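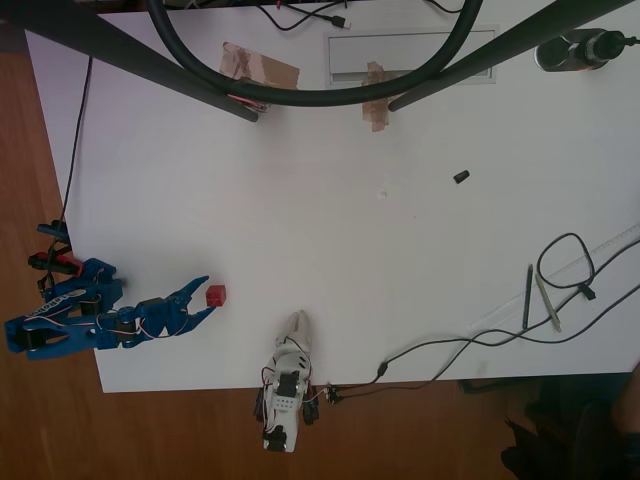 Dullanstead revises rules for shared workrooms

10/02/2022

The Dullanstead town council has approved a revised schedule for the shared workrooms on the upper floor of the Piltari building. The new terms take effect in November and apply to all tenants on monthly agreements.

Under the schedule, rooms may be booked in blocks of two hours, up to 7 blocks a week per tenant. Unused blocks do not carry over. Evening access remains limited to keyholders, and a key will be issued only after the tenant signs the updated fire safety form.

The monthly fee is set at $51 and now includes heating and trash pickup. Internet service is billed separately through Trallar, the building's current provider. Tenants who already hold a Trallar account can transfer it to their room number without a new contract.

Lavanya Nair, who manages the building for the council, said the fee had been calculated from last winter's utility bills. "The old rate did not cover heating in the north rooms," she said. "The new one does."

Tenant Ilango Kaimal asked the council to keep the previous half-day bookings. The request was declined – half-day blocks had left several rooms reserved but idle in the mornings.

Storage lockers are not covered by the revision. A separate notice on locker sizes and deposits will be posted at the Gebremichael Street entrance.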